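# Flelis bedside bucket, blue

Blue plastic, open top, rounded rim. For rooms where the trash ends up on the bed since there's no place else for it. Sold by Stenix, shipped out of Groltthorpe.

Page updated 1/2/22, new price below.

**Use it for**

- candy and snack wrappers
- scrap paper, crumpled notes
- empty packets, torn film
- bits of bark, twigs, whatever came in with the shopping

Dry stuff only please. No lid, so food scraps will smell by morning. Tea leaves same thing. 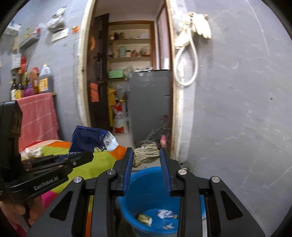
Keep it on the floor right up against the bed. Anything farther off and you start throwing, and you miss. A liner is optional, we dont include one. A knotted shopping bag shaken back out works fine if the handles fold over the rim.

**Price**

Single bucket 5. Box of buckets for hostels and dorms, ask. We hold more than 200 in the warehouse most weeks, fewer in May when the dorms clear out and everybody wants one at once.

**Clearing a bed in one go**

Radymyr Demchenko at our shop wrote this up for the dorm customers, pasted in as is:

1. Big packaging first. Plastic film, outer bags, anything shiny. Squash it flat, it springs back so push it down the side.
2. Check inside knotted bags before they go. Chargers, socks, receipts.
3. Small paper next. Look in the folds of the blanket.
4. Shake the blanket over the bucket, not over the floor.
5. Towel back on the rail, bottles back on the shelf. Done.

A bright blanket hides a lot. Orange, lime, pink, big blocks of color, a wrapper just dissapears into it. Run a hand over the whole thing.
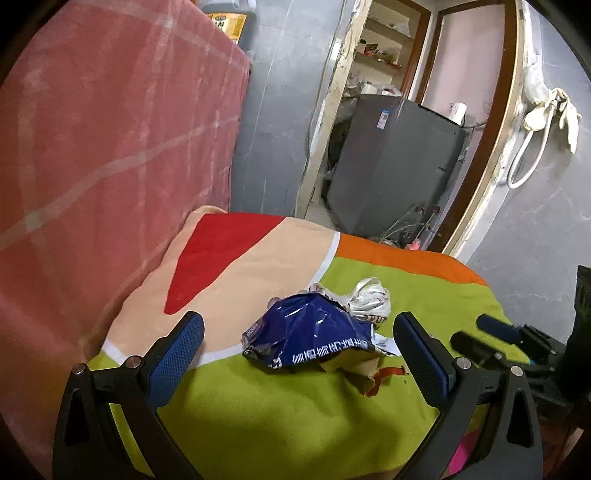 Film packaging takes up the most room of anything. One crackly bag can fill half a bucket if you drop it in puffed up. Twist it, tie it, then in.

**Cleaning**

Rinse, wipe, upside down to dry. No bleach, it dulls the blue. Sticky labels come off with cooking oil and a rag.

**Returns**

Cracked on arrival, send a photo, we replace. Color a bit off from the one you got last year, sorry, thats the batch.

**Also from the same range**

- Onyshchenko wall rack, small, screws not included. Concrete walls need plugs
- Onyshchenko towel rail, fits over a bed
- Shelf edge strip, stops bottles walking off. Item 82, back in stock

Orders over 2000 ship free. Everything else at cost, we'll email you the amount before charging.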